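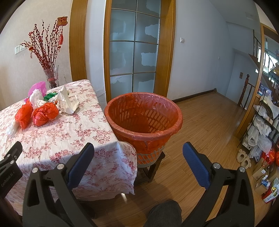
Skip to content
Notebook | Dye recipes | Fibre prep | Kit list | Who's who

Farley workshop notebook
February 26, 2019
Entry by Nadhirah Hartono

Onion skin baths, second round

Carrying on from the December tests. The aim is still a repeatable mid-gold on the Bittencourt wool without buying anything in. The first round gave us four shades that were supposed to be one shade, so this time I changed as little as I could between pots and wrote things down as I went.

Skins: brown onion only. Wahyudi had been saving them with the red ones mixed in, so I spent most of the first hour sorting. Red skins went back in a paper sack for Mawar, who wants them for the greenish colour she gets on linen. Threw out anything with black mould on it. After sorting I had 862 g of clean brown skins, which is more than we need for this round. The rest is in the dry cupboard, top shelf, labelled.

Wool: two skeins of the Bittencourt undyed, 500 g in total. Scoured with the plain soap, rinsed until the water ran clear. It took one more rinse than usual. I think this batch has more grease in it than the last lot and would scour it twice next time.

Mordant: alum at 10 per cent of the dry weight of wool, so 50 g. Dissolved it in a jug of hot water first and then added it to the pot. Last time we tipped the powder straight in and I suspect that's where the patchy skein came from. Brought it up slowly, held just under a simmer for an hour, left it to cool with the wool in. Lid on.

Dye bath: 500 g of skins, same as the dry weight of wool. Covered with tap water, simmered for an hour, strained through the muslin, then strained again because bits were still coming through. Bits matter. They stick to the fibre and leave brown freckles, and you can't get them out once the wool is dry. The bath was a strong tea colour before the wool went in.

Pot A: first skein, forty minutes at just under a simmer, taken out hot.
Pot B: second skein, forty minutes the same, left in overnight with the heat off.

I split the strained liquor equally between the two pots by weight. The scale in the back room reads up to 4,000 g and the big pot with liquor in goes past that, so I weighed it out in jugs. Slow, but the two pots should have matched.

Results

Pot A came out a clear yellow-gold, lighter than I wanted but very even. No freckles that I could find. Some darker patches at the ties, where the yarn had been held tight. I'd used the figure-of-eight ties but pulled them too close. Looser next time.

Pot B is deeper, more of an old brass colour, and closer to what Jamie asked for. It's even along most of the skein. One end had floated above the liquor overnight and it shows as a paler band as long as my hand. A plate on top would have held it under.

Both rinsed well. Pot B let go of a bit more colour in the first rinse than I expected and then nothing after the third.

Iron test: took a short length from each skein and dipped it in the weak iron solution. Both went to a khaki brown within a couple of minutes. Good colour, but the handle of the wool is already harsher. I wouldn't do it on anything to be worn at the neck. Samples are taped to the facing page.

Light test: wound a strip of card with yarn from both pots, covered half in foil, put it in the south window next to the December card. The December card has faded a little on the open side, more on the unmordanted yarn than on the alum. I'd like to leave both where they are until the spring. Please don't move them, even to clean the sill.

Comments from others

Wahyudi Nair: thinks the difference between A and B is mostly time and that the overnight cooling does more than the temperature. Wants a Pot C that gets no simmer at all, put in warm and left for two days. Fair, and cheap to do. We have the skins for it.

Nabila Pillai: asked whether the water matters. Ours is hard. She can bring rainwater from the Skulevville site if someone lends her containers with lids that fit. She did weld with both and says the tap water gave the brighter yellow, so rain might be a step back for us. Still worth one small pot.

Mawar Raju: would rather we stopped calling it mid-gold and picked a reference. She's right. I've pinned a length of Pot B inside the cover of this book and that's the reference from now on. If your result is lighter or darker, write that down against the pinned piece.

Jamie Inskip: will take Pot B for the Poltasent cushions as long as the pale end can be hidden. I told him to wind from the other end and see how far it gets him. He needs two more like it, so this recipe has to work again with different hands on it.

Housekeeping

Muslin is getting thin. One more round and it's a rag.

The long thermometer reads high compared with the short one. I used the short one all the way through. Have put tape on the long one.

Spent skins went on the compost. Spent alum bath was kept in the lidded bucket, marked, and can be topped up and used once more for samples only.

Gloves: we're out of mediums. Larges are no good for Nabila or me, they slip off when wringing.

To do
- scour two more Bittencourt skeins, twice
- looser ties, four to a skein
- Pot C, no simmer, two days (Wahyudi)
- small rainwater pot, same ratios (Nabila)
- repeat Pot B exactly, with a plate on top, someone other than me
- ask Mawar whether the reference piece should be kept in the dark between uses

Later, same day: Pot A has dried a shade paler than it looked wet. Pot B has hardly shifted. I've put Pot A aside for overdyeing, maybe with madder, if Jamie doesn't want a lighter one for piping.

Recent entries
Onion skins, first round, four golds
Walnut husks: what the frost did to them
Scouring notes, Bittencourt wool
Weld on silk, hard water
Re-tying skeins without tears

Farley workshop | Contact the notebook keeper | © 2019 | Back to top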